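Kindville Sorting Room: Frequently Asked Questions

Flonton Community House, ground floor. Last changed in November.

We receive many of the same questions by e-mail and at the door, so I have put the answers on one page. Please read it before your first visit. If your question is missing, write to us and I will add it.

What is the sorting room?

It is a room with long tables where donated and borrowed small things are put in order. Schools, clubs and families in Flonton use our activity boxes, and the boxes come back mixed. On sorting day we take everything out, put like with like, and pack it again.

When can I come?

Every Tuesday from 2 in the afternoon. The door is open for 3 hours. You may come for only a part of this time, but please do not begin a new box in the last half hour.

Do I need to register?

For one or two persons, no. For a group, yes, please write to us one week before. The room can take 13 people at the tables.

What kind of things will I sort?

Mostly small household and craft things: cords, rings, rubber bands, tape, clips, plugs and adapters. The coiled cords are the most common thing, and they come in many colors. They hook into each other very easily, so we lay them out on the table first, one by one, and only after this do they go in a basket.
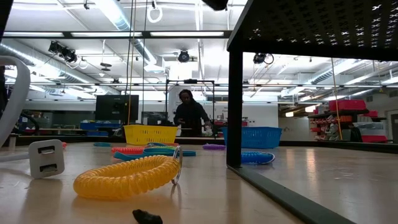
Coiled cords in several colors, with the yellow and blue baskets behind them.

Must the cord go in the basket of the same color?

No. This is the question I hear most, and I understand why. We have baskets in only a few colors and cords in more colors than this. The color of the basket has no meaning for the cords. Look at the paper label which we clip on the basket when the work begins. If there is no label yet, ask which one is for what, or choose and write a label yourself.

Do I take the metal ring off the cord?

Please leave it on. The ring belongs to the cord and the people who borrow the box use it for keys. If you find a ring alone, put it in the small jar on the shelf. If you find a cord without a ring, put it in the basket as it is and we will match them at the end.

How do I separate two cords that are tangled?

Do not pull. Hold the end of one cord and turn it slowly out of the other, like a screw. A cord which is pulled too strongly does not go back to its shape, and then we can not lend it any more. If you try for a few minutes and it does not move, leave it for the next person. Fresh hands are often better.

What do I do with adapters and plugs?

Put them at one end of the table, away from the baskets. We do not test them during sorting and we ask you not to put them in the wall. They are checked separately before they go in a box again.

Can I bring food and drink?

Closed drinks and small snacks are fine. We give juice boxes to the children and also to the adults who want one. Please keep them together at the side of the table and take your own one back to the same place after you drink. Juice is sticky, and sticky rubber bands can only be thrown away.

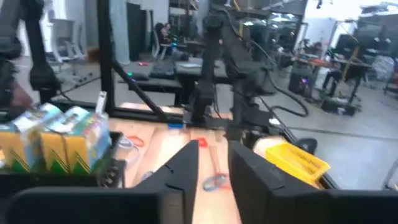

Juice boxes on the left, small things still to be sorted, yellow basket on the right.

What happens with things that do not fit in any group?

There are always some. A loop, a piece of plastic, a little red thing which no one can name. Leave them on the table until the end. Often the second half of the same object appears later from another box. What remains goes in the "unknown" bag, and we keep this bag for one month.

Are the baskets easy to carry?

Yes, when they are not too full. They have openings in the sides, so very small pieces can fall out on the way. For rubber bands and clips use a paper bag inside the basket. Please set the basket flat before you fill it.

Can children help?

Children from school age can help together with an adult. Smaller children are welcome in the room, but small rings and clips are not for them. We have a low table with bigger pieces near the door.

How many boxes do you have?

At the last count there were 582. Most of them are lent to schools in Kindville and to the Danladi after-school club. The labels with a blue line belong to the Bradomska library, so these boxes should be packed last and put next to the door.

Can I take home something from the table?

Please do not, also if it looks broken. Ask first. Sometimes we have too many of one thing and then we give it away gladly.

I have cords and baskets at home. Can I donate them?

Yes, if they are clean. Baskets with a cracked bottom we can not use. Bring them on sorting day, and please do not leave bags outside the door when we are closed.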